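Inicio | Foros | Buscar | Registrarse | Normas

Foro Bricolaje y madera > Acabados > Aceite o barniz para tablero alistonado claro???

serrin_en_los_ojos
Buenas. Al lío que tengo poco rato. Tablero alistonado, madera clara, va a ser encimera de la mesa de la cocina. Me ha costado 257 euros en Dankwa, cortado a medida, o sea que no quiero cargármelo. Opciones: aceite duro Flilten (el mate) o barniz al agua Jimby. En la tienda me dicen barniz, mi cuñado dice aceite, en internet cada uno lo suyo. Hay niños, hay vino, hay tomate frito. Qué le doy?

lija_del_tres
Aceite. Siempre aceite. El barniz queda precioso hasta la primera raya y luego a lijar la mesa entera.

tarugo77
Barniz. El aceite con tomate frito, suerte. Yo tengo una mesa de haya aceitada desde hace 4 años y parece un mapa.

lija_del_tres
Será que no la repasaste nunca. El aceite hay que mantenerlo, una mano al año por lo menos. Se tarda media tarde, se deja por la noche y ya.

tarugo77
Pues eso, media tarde que no tengo. Que cada uno haga lo que quiera con sus domésticas miserias, pero que no le digan al chaval que es fácil.

serrin_en_los_ojos
Chaval dice, tengo canas en la barba jaja. Otra duda: el mio no es todo del mismo tono. Hay listones casi crema y otros más tostados. Con el aceite se va a notar mas el contraste? Porque a mi me gusta igualado y a mi mujer le da lo mismo.

canto_romo
Se nota más, sí. El aceite moja la fibra y lo tostado se va a tostado de verdad. En crudo las maderas claras engañan mucho, parece todo primo hermano y luego le das la primera mano y salen las bandas. A mí me gusta asi. En tablero encolado es lo normal, juntan listones de donde sea.

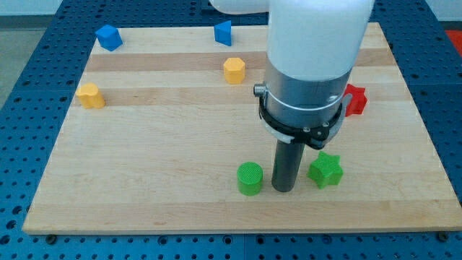

tarugo77
Si quieres igualado, barniz al agua y punto. Casi no amarillea. Lo de las bandas no te lo quita nadie pero al menos no las subes. Y prueba antes en un retal, por favor, que luego venís llorando.

lija_del_tres
En lo del retal estamos de acuerdo, apuntarlo que no pasa mucho. Pídelo en la tienda, a mí en Dankwa me dieron el recorte sin rechistar.

canto_romo
Y por debajo!! Que nadie lo ha dicho. Lo que le des por arriba se lo das por abajo, mismas manos. Si no, chupa humedad por un lado solo y se te abarquilla. Me pasó con una balda, quedó como una teja.

serrin_en_los_ojos
Por debajo tb? Joder. Pensaba atornillarlo y olvidarme.

canto_romo
Ni se te ocurra atornillarlo fijo. Agujero colisado o pletinas de las que dejan jugar. La madera se mueve a lo ancho, en invierno con la calefacción encoge y en verano hincha. Si la dejas bloqueada raja por la cola o por donde le dé la gana.

viruta_nocturna
Hola, me meto. Yo hice las dos cosas, aceite en la mesa y barniz en el escritorio. El aceite Flilten bien, pero HAY que quitar el sobrante a los 30 minutos, con trapo de algodón. Me fui a cenar y al volver era miel. Tres días pegajoso. Ah, y los trapos estirados fuera, nunca hechos una bola en el cubo, que pueden prender solos.

tarugo77
Otra ventaja del barniz, no te incendia la casa.

viruta_nocturna
Jajaja vale. Pero el escritorio barnizado tiene un cerco de taza y no hay manera. En la mesa lija suave, gota de aceite, fuera cerco.

serrin_en_los_ojos
Y grano? Lo tengo a 120 ahora mismo.

lija_del_tres
120, 180 y paras. Para aceite no subas más, cierras el poro y no agarra. Luego entre manos si quieres un repaso finito.

canto_romo
Yo subo a 240. Y antes de la última, humedeces con una esponja, dejas que levante el pelo y lijas otra vez. Queda como el culo de un bebé.

pino_y_basta
Hay gente en el foro de Bundale que llega hasta el 800, una barbaridad. Eso es para tornear bolis, no para cenar encima.

lija_del_tres
Los de Bundale viven en otro planeta. Pero el tacto, ojo, el tacto es una maravilla.

pino_y_basta
El tacto con migas encima es el mismo, te lo digo yo. Que en una casa con críos el tablero acaba lleno de cosas en dos días, cochecitos, ceras, piezas de lo que sea, y no lo vuelves a tocar en la vida.

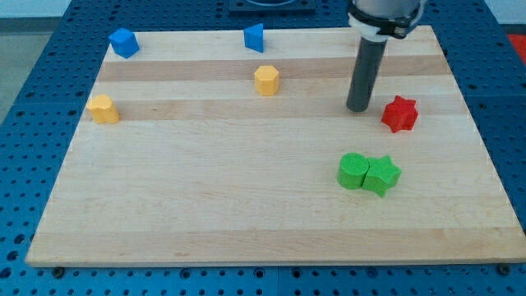

Tablero de madera clara, con bloques de colores encima.

tarugo77
Las ceras salen con el barniz con un trapo húmedo. Con el aceite, reza.

viruta_nocturna
Salen con un poco del mismo aceite y frotando. Probado. El rotulador permanente no, eso ya es decoración.

serrin_en_los_ojos
Bueno, decidido, creo. Aceite, dos manos por arriba, dos por abajo, 180 y pletinas. Le pregunto a la de Dankwa por el retal mañana. Si queda mal le echo la culpa a lija_del_tres

lija_del_tres
Acepto. Manos FINAS.

tarugo77
En diciembre te espero por aquí con el hilo de "manchas de vino en mesa aceitada".

canto_romo
Una cosa mas, los cantos y sobre todo las testas, que chupan el doble. Ahí dale una mano extra

Volver arriba | Contacto | Aviso legal | © Foro Bricolaje y madera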